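To: Stillside tenants list
Subject: Re: The big round table, again

Hello all,

Thank you for this, and for putting it so kindly. My answer to the question quoted here is a cheerful yes, I think we should carry on with the ten-minute clear-up at the end of the afternoon.

> Could whoever uses the white table by the windows please
> take their bits away with them? We had visitors from Halport
> in at 3 and there was nowhere to put the tea down. Is the
> April clear-up still going, or has it quietly stopped?

It hasn't stopped, but it has gone a bit sleepy, and I count myself among the guilty (I left a scarf there for most of a week). 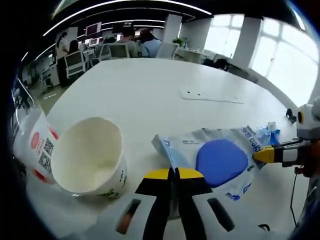
Paper cups are the easy part. If it's yours and you've finished with it, the bin by the kitchen door is the place, and please tip any dregs down the sink first -- the bags do leak, and the people from Olivares who clean for us have been very patient.

Cleaning things are harder, as they always look as though someone is about to come back for them. I'd like us to have one shelf for pads, packets and cloths, opened or not, in the cupboard next to room 7. Then we might stop buying more of what we already have! 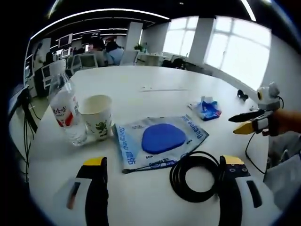
Wrappers can go straight out, of course. Bottles too, though do put your initials on one if you mean to come back to it.

Now, leads. I have a great soft spot for anybody who winds theirs up before leaving it, and the black one on the table, coiled in its loose ring, is halfway to being put away already. All it wants is a twist of tape with a name on, and a place in the drawer.

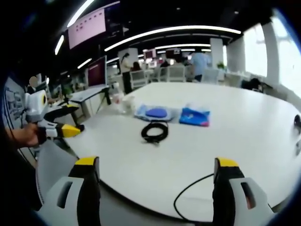
Lost property lives with me at the Cudetti end of the floor, and I keep things for 30 days before they go to the charity shop. Crumpled carrier bags, like the white one on the table, I'd happily take for the bag drawer, so do drop them by. If I'm out, ring extension 336 and leave a message, or just pop things on my chair.

Warm wishes to everyone, and thank you again for raising it.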